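Chapitre 6 – Ranger en hauteur dans une petite pièce

Petites surfaces, donc. On oublie le sol, on regarde les murs. Étagères, niches, dessus de porte – tout ce qui reste vide au-dessus de la taille. Le principe est vieux : un manuel d'ébénisterie de 1778 conseillait déjà les rayons jusqu'au plafond. Profondeur courante d'un rayon, 300 mm. Au-delà, on perd les choses au fond.
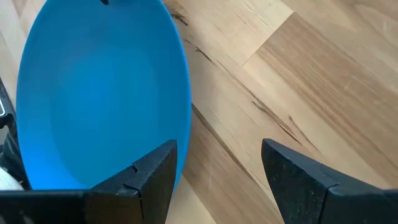
À quelle hauteur poser le premier rayon au-dessus d'un bureau ?
Assez haut pour se lever sans se cogner la tête. Se vérifie assis, puis debout, avant de percer.

Ensuite le mur. Béton, brique, plaque de plâtre : chevilles différentes, charges différentes. Toujours sonder avant. L'étagère Stetton, étudiée plus loin, se fixe en six points et pèse presque 6 kg à vide. Ne pas negliger ce poids dans le calcul.

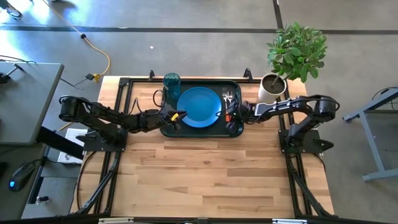

Faut-il des portes ou des rayons ouverts ?
Les rayons ouverts allègent une pièce étroite. Les portes conviennent mieux au linge et aux papiers, à condition d'avoir la place de les ouvrir.

Couleurs : claires en haut, plus foncées en bas si on y tient. Éclairage sous rayon, utile dès février quand les chambres au nord sont grises. Le système Rernlow, à crémaillère, permet de tout déplacer plus tard – on y revient au chapitre suivant.
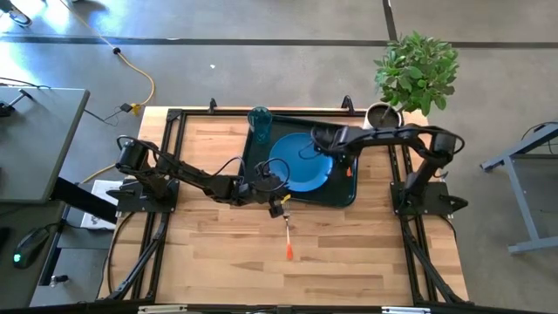 Département Aménagement intérieur – Institut Gavthorpe

À préparer pour le premier exercice : plan de la pièce, relevé des prises, sens d'ouverture des fenêtres. Crayon, pas de stylo. Les cotes en millimètre, partout.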